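빨래는 아직 사람이 갠다
가사 로봇 연구자에게 물었다
2021년 4월 16일

가사 로봇이 곧 집에 들어온다는 말은 해마다 나온다. 옷 개는 작업을 연구하는 Trikero의 한 엔지니어를 만나 지금 어디까지 왔는지 물었다. 그는 이름을 싣지 않는 조건으로 인터뷰에 응했다. 공장 설비 업체에서 일하다가 가사 쪽으로 옮긴 사람이다.

첫 질문은 단순했다. 로봇이 지금 집에서 빨래를 갤 수 있는가.

"못 합니다. 수건 한 장을 펼쳐 놓고 접으라고 하면 하는 날이 많아요. 그런데 집에서는 아무도 수건을 펼쳐 놓고 시작하지 않잖아요. 건조기에서 꺼낸 뭉치에서 시작하죠. 거기서부터는 다른 문제입니다."

그는 천이 어려운 이유를 컵과 비교했다. 컵은 어디에 두어도 컵 모양이고 손잡이 위치를 알면 잡을 자리가 정해진다. 옷은 내려놓을 때마다 모양이 바뀐다. 소매가 안으로 말려 들어가면 카메라에는 그냥 주름으로 보인다.

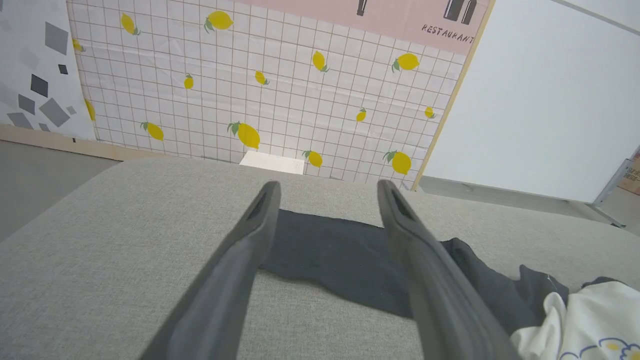 "검은 옷이 제일 싫습니다. 주름에 그림자가 안 져요. 흰옷은 그나마 접힌 선이 보이는데, 검은 천은 앞판인지 뒤판인지, 한 겹인지 두 겹인지 구분이 잘 안 갑니다. 두 겹을 집어야 하는데 한 겹만 집으면 들어 올리는 순간 다 풀리죠."

손가락 두 개로 충분하냐는 물음에는 잠시 생각하더니 대체로 그렇다고 했다. 사람도 옷을 갤 때 엄지와 검지를 주로 쓴다는 것이다. 부족한 것은 손가락 수보다 감각이라고 했다. 사람은 천을 살짝 비벼 보고 몇 겹인지 안다. 그의 팀은 3월에 수건 접기를 46회 시험했고 27회를 성공으로 기록했다. 티셔츠는 같은 기준으로 세지 않았다. 성공이라고 부를 기준부터 합의가 안 됐기 때문이라고 한다.

"모서리가 어긋나도 개어진 걸로 칠 것인가. 저희끼리도 의견이 갈립니다. 저는 서랍에 들어가면 된다고 보는 쪽이고요. 매장에 진열할 옷이면 얘기가 다르겠죠."

매장 이야기가 나온 김에 의류 매장이나 세탁 공장은 어떤지 물었다. 그는 Cendach의 세탁 라인을 예로 들었다. 시트와 수건처럼 규격이 같은 물건은 기계가 접고, 기계에 천 끝을 물려 주는 일은 사람이 한다.

"가 보면 사람이 하는 게 그 일이에요. 뭉치에서 한 장을 꺼내서 모서리 두 개를 찾아 거는 것. 몇 초면 합니다. 저희가 몇 년째 붙들고 있는 게 바로 그 몇 초고요."

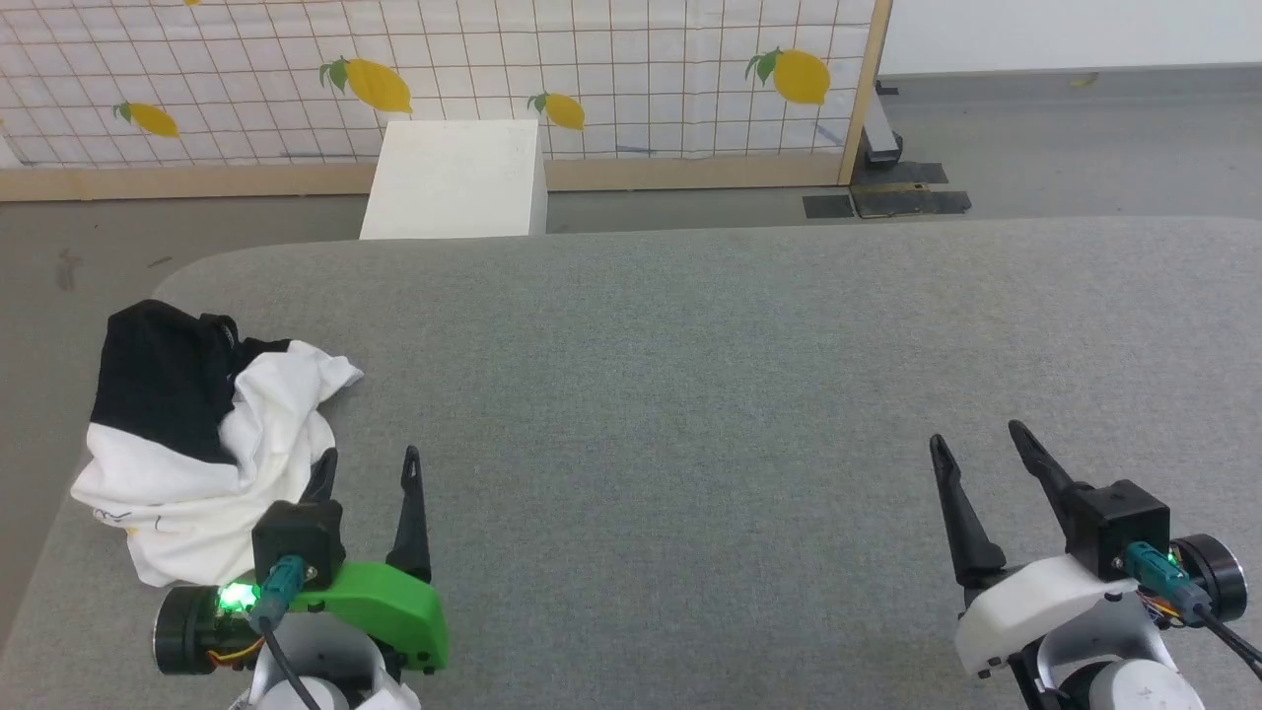
양팔을 쓰면 사정이 나아진다. 한쪽이 천을 누르고 다른 쪽이 당길 수 있고, 공중에 들어서 펼칠 수도 있다. 대신 두 팔이 서로 부딪치지 않게 움직여야 하고, 한쪽이 당기는 힘이 다른 쪽에 그대로 전해진다. 그는 팔을 하나 더 다는 데 드는 돈보다 둘을 맞추는 데 드는 시간이 더 아깝다고 했다.

속도도 걸림돌이다. 지난달 가장 잘된 수건 한 장에 2분이 걸렸다. 집이라면 밤새 돌려 놓으면 되니 괜찮지 않느냐고 묻자 고개를 저었다.

"느린 건 참을 수 있어요. 중간에 멈추는 건 못 참습니다. 아침에 나와 봤더니 세 장째에서 소매를 물고 서 있으면 그 기계는 다시 안 켜게 됩니다."

다른 집안일 가운데 빨래보다 먼저 될 만한 것을 꼽아 달라고 했다. 그는 바닥 청소는 이미 됐다고 보고, 다음으로 식탁 위 물건을 정해진 통에 담는 일을 들었다. 모양이 단단하고, 틀려도 다시 집으면 된다. 설거지는 식기세척기가 있으니 그릇을 넣고 빼는 일만 남는데, 젖은 유리잔이 문제라고 했다. 욕실 청소는 생각해 본 적이 없단다.

공장에서는 Yammine 같은 곳이 상자 옮기기에 로봇을 쓴다. 거기는 상자 크기를 로봇에 맞췄다. 그는 이 점을 여러 번 강조했다. 현장에서 잘 돌아가는 자동화는 대부분 물건이나 자리를 기계 쪽에 맞춘 경우라는 것이다. 집에서는 그렇게 하기가 어렵다. 양말을 규격품으로 통일하고 사는 집은 드물다.

양말은 따로 물어보았다. 짝 맞추기는 카메라만으로 꽤 된다고 한다. 다만 양말이 다른 옷 속에 들어가 있으면 있는 줄도 모르고 지나간다. 그는 사람도 자주 그런다고 덧붙였다.

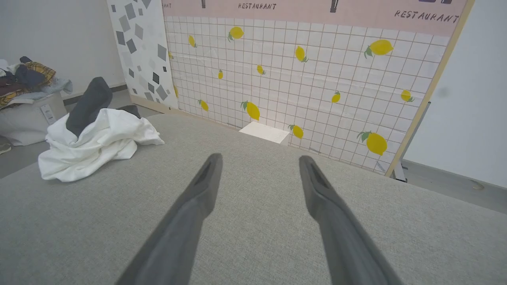

언제쯤 살 수 있나

시기를 묻자 그는 연도를 말하지 않으려 했다. 예전 직장인 Jolley에서 일할 때 납품 날짜를 잘못 말했다가 고생한 적이 있다고 했다. 대신 순서를 이야기했다. 수건만 있는 곳, 그러니까 숙박업소나 목욕 시설이 먼저고, 그다음이 옷 종류가 정해진 작업복 세탁, 일반 가정은 맨 뒤다.

가격에 대해서도 조심스러웠다. 로봇 팔은 싸지고 있지만 고장 났을 때 누가 와서 고치느냐는 문제가 남는다. 세탁기는 동네에 수리 기사가 있다. 로봇은 지금으로서는 만든 사람이 직접 가야 한다.

마지막으로 본인 집의 빨래는 어떻게 하느냐고 물었다.

"일요일에 몰아서 갭니다. 지난주에는 17벌이었어요. 직업병이라 세어 보게 되네요. 티셔츠는 안 개고 옷걸이에 겁니다."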